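Updated 1/9/21: new finger pad section, corrected bracket screws.

# Hand-held gripper for recording cloth tasks at home

These are the build notes for the Nidum hand-held gripper, revision 2. It is a two-finger gripper you carry in your hand, with a camera mounted above the fingers. You pick things up with it, the camera records, and the recordings are used later to train an arm. You don't need the arm to build or use the hand-held part.

The first version was built in July at the Turska shared workshop. This one can be put together on a kitchen table if you have the printed parts ready.

## What you need

- Printed parts: two fingers, handle, trigger, camera bracket
- M3 machine screws, 12 mm, one bag
- M3 nuts to match
- Textured pad material for the fingers
- One return spring
- Camera with a wide lens and a memory card
- Hex driver, small file, contact cement

Print everything in black if you can. Light-colored fingers reflect window light back into the lens.

## Assemble the fingers

1. File the pivot holes until a screw turns in them by hand.
2. Put the fingers in the handle and run the pivot screws through. Tighten until the fingers stop wobbling, then back off a quarter turn.
3. Hook the return spring to both finger roots. The gripper should sit open when you let go of the trigger.
4. Squeeze the trigger 16 times. If a finger sticks, take it out and file the hole again.

## Fit the pads

Bare plastic slides off cotton. Cut the pad material a little smaller than the inner face of the finger, roughen the plastic, and spread a thin coat of cement on both surfaces. Wait until it is tacky before pressing them together. Leave it overnight.

Keep cement away from the pivots. I had to reprint a finger over that.

## Mount the camera

Slide the bracket onto the handle and close the clamp. Point the lens so that both fingertips show in the lower part of the picture with the trigger released. Mark the bracket position with a scratch or a paint pen. If the bracket moves between sessions, the recordings won't line up.

Turn off auto-rotate and any stabilization.

## First recordings

Start with one T-shirt on a bed. A mattress gives a bit when you push into it, so you are less likely to snap a fingertip than on a table. Drop the shirt in a heap, open the gripper, and come in from above.
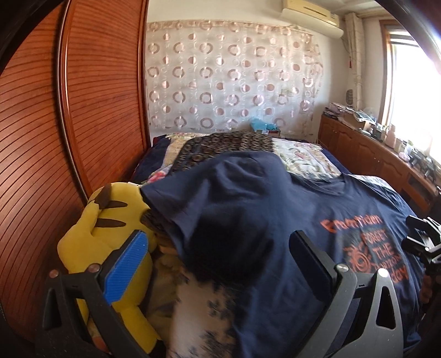 *Fingers open over a bunched T-shirt on the bed.*

Go slowly. Fast moves blur the picture and the tracking software loses its place. Pinch one layer of cloth, lift, hold for 2 seconds, and lay it down. Stop the recording before you reset the shirt.

Change the shape of the heap every time. Dark shirts on a patterned cover have worked fine for me. White on white has not.

## Naming the files

I use the task name and a running number, such as `shirt_1206`. Grumanham, the script I use for sorting, reads the number from the end of the name and skips any file without one. Don't put spaces in the names.

## Problems

**Cloth slips out.** Wipe the pad with a damp rag. Lint builds up quickly.

**Fingers don't meet at the tips.** One pivot is too tight, or a finger warped on the print bed. Swap it.

**Tracking jumps.** Check the bracket against your mark first. After that, look at the light. A bright window along one side can wash out part of the picture, so try turning your body or pulling a curtain.

The Strebel handle from the older build also fits these fingers, but the trigger travel is shorter and you will need a softer spring.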